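Pre-haulout check, Rundar, slip 14. September. Checked by Troels Toft

**Hull and deck**

- [x] Planking below waterline - sound. Two seams weeping port side near the garboard, marked w/ tape. Recaulk once shes out
- [x] Stem and keel bolts - ok, no rust streaks
- [ ] Varnish, foredeck - lifting at the king plank. Photos sent to Bech, waiting on quote
- [x] Cleats - all tight except stern starboard. Backing plate is soft, replace

**Engine bay**

- [x] Bilge pump, float switch - runs, cuts out fine
- [x] Hoses and clamps - 2 clamps swapped, rest good
- [ ] Fuel shutoff - stiff. Works but needs both hands, not passing it
- [x] Blower - ok. Noisy

**Spares and fasteners**

- [ ] Bronze screws, fuses, cotter pins, impeller kit. Dundano order 1014 not in yet. Sort by size when it comes, one size per compartment, no mixing bronze and stainless like last year

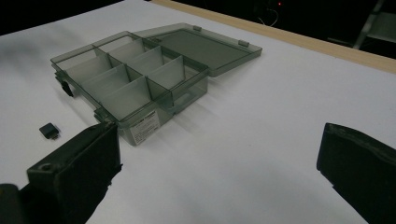
**Safety gear**

- [x] Extinguishers - both in the green, tags current
- [ ] Flares - expired, buy new
- [x] Life jackets - fine, one strap frayed, pulled it
- [x] Horn - loud

**Before the lift**

- [ ] Slings at the marks, NOT under the shaft
- [ ] Wenorance yard wants 34 inches clear each side, move the dinghy
- [ ] Batteries off, seacocks closed, keys to the ofice by 7 am

Fuel shutoff first. Call me if the cleat job gets bigger. TT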